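Likbridge Forums > Advertising & Production > Broadcast and Online Spots

Thread: Widport wagon spot, is the split-lane shot in camera or comp?

torque_curve
Joined: January
Posts: 139

Has anyone seen the full 60 second cut of the Widport wagon ad? The 30 drops the section where the car divides into two at the tunnel exit. Agency is Smits, post by Pidov. I'm trying to work out whether the split was shot as two passes with motion control or whether the second car is CG. Reflections on the near door track the tunnel lights correctly, which makes me think two passes.

matte_pass

Second car is CG. Look at the tire contact on the wet section. The real car throws spray behind the rear wheels and the other one throws almost none until it is well past the sign. If both were plates the spray would match.

torque_curve

Spray could have been painted out for the line of copy that sits there. The type runs across the lower third at that point.
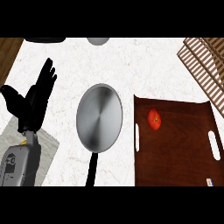
matte_pass

Then they would have painted it out on both. The type covers both cars.

Crisóforo Bañuelos
Posts: 481

I did conform on a different Pidov job, so no inside knowledge of this one. Their usual method for cars is a real vehicle for the hero angle and a CG double lit from an HDRI taken at the same location. Correct reflections don't rule out CG. If the HDRI was captured at several points along the tunnel, the lights will track.

Check the driver. In the 60 the left car has head movement and the right car has a loop of under two seconds.

torque_curve

I stepped through it and I don't see a loop. The head turns once toward the mirror and stays there. Which upload are you using? The one on the dealer page is compressed badly enough that small movement disappears.

Crisóforo Bañuelos

Dealer page. I'll withdraw the loop until I find a better copy. I stand by the rest.

flatbed9

Separate question. Does the effect sell the car? The brief is obviously "one car that does two jobs" and the offer at the end is $1,000 toward accessories. I watched it twice before I noticed there was an offer. The end card is up for 9 frames less than the logo.

matte_pass

End card length is a media decision. The dealer version holds it longer.

flatbed9

It's a media decision that makes the ad worse. The split takes up to a third of the running time and the roof rack, the thing they are giving money toward, is never shown in use.

torque_curve

Disagree. The rack is on the second car for the whole tunnel section. It's the only visible difference between the two.

flatbed9

Mounted, yes. Empty. I said in use.

matte_pass

Edited 5/10/21: found a cleaner copy of the 60. Spray on the right car starts earlier than I said, just before the sign, but it has no drift with the crosswind and the left car's does. Still CG in my view. The head turn is a single move, as torque_curve says.

torque_curve

Fair on the drift. I'd accept a real plate for the body with the wheels and spray replaced.

Crisóforo Bañuelos

That would be more work than a full double, and they would have had to lock off the road surface between passes. On a wet road I wouldn't quote for it.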